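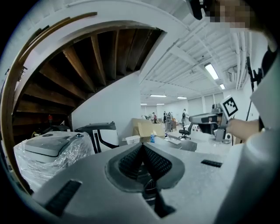

Progress report to the Fedari Fund: Eltholm hall refurbishment

Work in the main room has continued since February. Of the 617 square metres of floor area in the grant agreement, about 400 are now in regular use. Clearance of the remaining stored goods is in hand, and 19 items have been listed for disposal. 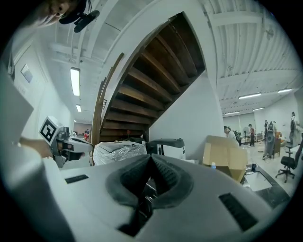

Joinery is the largest cost still outstanding. Brumia has quoted for refinishing the treads and the curved handrail – the white outer stringer will be repainted under the existing contract. We request release of the second instalment within 90 days.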